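Prellivine Opens Dronley Finishing Plant for Low-Formaldehyde Tabletops

DRONLEY, April – Prellivine, a maker of tabletops and work surfaces for schools, clinics and offices, has started production at its new finishing plant in Dronley. The plant takes over all coating and edge work that was previously split between the company's Sodudville site and two outside contractors.

The building has two coating lines, one for flat panels and one for shaped tops. Both lines apply a water-based clear coat that is cured under ultraviolet lamps. The coat replaces the solvent-based lacquer Prellivine has used since it began selling to schools. Panels leave the curing tunnel ready for stacking and do not need the overnight rack time required by the old finish.

"The limit on our output was drying space," said Orlando Restrepo, director of operations. "We had panels on racks in every aisle at Sodudville. With the new lines, a top that enters coating in the morning can be drilled and packed on the same shift."

The Dronley plant employs 55 people, including 14 who moved from Sodudville. Sodudville will continue to handle cutting, pressing and veneer matching. Pressed blanks are sent to Dronley by truck and are held in a conditioned storage room before coating, so that their moisture content is even across the batch.

Panels made at the new plant use a board core with a low-formaldehyde binder. Prellivine tests the core at intake and again after finishing. Samples are taken from each batch and kept in a closed chamber, where the air is measured at set times. A batch that misses the company limit is held back and is not sold under a second grade.
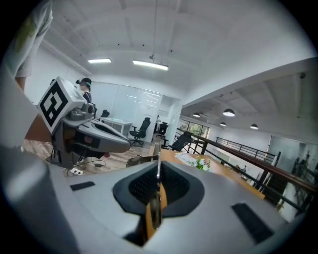
Surface testing has also been changed. Under the earlier program, finished tops were checked for scratch resistance, stain resistance and adhesion. The revised program adds a cleaning cycle test, in which a sample is wiped repeatedly with the disinfectants most often named in customer care instructions, then checked for loss of gloss and softening at the edges. Nathalie Dijkstra, who heads the materials laboratory, said edge softening was the most frequent cause of returns from clinics.

"The face of the panel was rarely the problem," Dijkstra said. "Liquid sat in the joint between the edge band and the top, and the adhesive let go. We changed the adhesive and we changed the radius of the edge. The second change did more than the first."

The revised edge will be used first in the Zoubi range, which is sold in 7 sizes and in both fixed-height and adjustable versions. Zoubi tops ordered under existing contracts will be supplied with the new edge at no added charge. Hole patterns on the underside are the same as before, and current frames and brackets can be used without an adapter.

The first order from the Dronley lines is a shipment of 478 tops for school reading rooms. Delivery will be staged through the summer break. Marcelino Cabello, head of contract sales, said that lead times for repeat orders would be reviewed once both lines were running two shifts.

Used tops can be returned to Sodudville, where sound cores are sanded and sent to Dronley for a new coat. Tops with water damage or split cores are not accepted. Customers should contact their sales office for a return form before shipping.

About Prellivine
Prellivine makes tabletops, work surfaces and replacement panels for public and commercial buildings. It has plants in Sodudville and Dronley.

Press contact
Najwa Farah, Communications Office, Prellivine, Sodudville

Recent releases
Zoubi range: revised care and cleaning instructions
Prellivine names Roos Van Dijk head of purchasing
Changes to packing for shaped tops
Sodudville veneer room returns to full operation
Return form for used tops updated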